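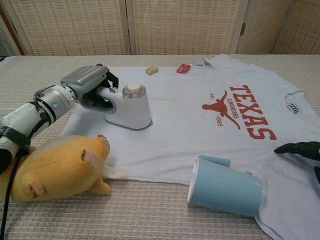
Progress report: household handling demonstrator, second reporting period
Prepared by Leonie Hollmann for the Calimlim Fund
November 11, 2022

1. Summary

The main event of this period was the open day at our Druvov workshop, which was a condition of the second payment. It went ahead as planned. We received 18 visitors in 2 groups, and both groups saw the full programme. Spending is within the agreed budget. One item from the September plan has slipped and is dealt with under section 4.

2. The open day

The programme was drawn up by Efren Pangilinan. Each group had a short talk on the aims of the project, then watched the arms at the table, then had time for questions. We kept the talk short — the visitors to our first event had told us they wanted to see more and hear less.

The task was clearing a mixed surface. A T-shirt is spread out on the table with household things on and beside it: a pale blue mug lying on its side, a yellow soft toy, a small red packet, a small yellow block and a white plastic device with an arched handle, which the gripper takes hold of by the handle. We chose these because they differ in size and stiffness, and because the shirt underneath makes the job harder. Anything that drags on the cloth moves everything else with it.

We made 20 attempts at the task over the day. Of these, 11 were completed with no help from the operator. The others needed a person to step in, most often because the shirt had bunched up under an object and the arm could no longer reach it cleanly. The soft toy gave less trouble than we had expected. The mug gave more, and the angle of its handle made a large difference to the result.

Staff from Allon attended with the second group. They asked whether the same work could be done on a bare surface and at a greater speed. We said that it could be done on a bare surface now, and that we would not raise the speed until the stopping distance has been measured again.

3. Comments from visitors

Most of the written comments were about noise and pace. Several people found the arms quieter than they had thought they would be. Two care home managers said the pace was too slow to be useful to them at present but that they would come again. One visitor could not see the table well from the back of the room. We will raise the table or seat people closer next time.

4. Work outstanding

Folding is behind. The plan was to show the shirt being cleared and then folded in one run. Clearing is ready to show and folding is not, so it was left out of the programme. Efren expects to have it working on short-sleeved garments by the end of the next period. Long sleeves will follow.

The Inow software update has been installed on one arm only. The other will be updated once the present set of trials is finished, so that results before and after can be compared.

5. Request

We ask the Fund to agree to move the unspent travel money to the purchase of spare finger pads. The total grant does not change. A revised budget sheet is attached.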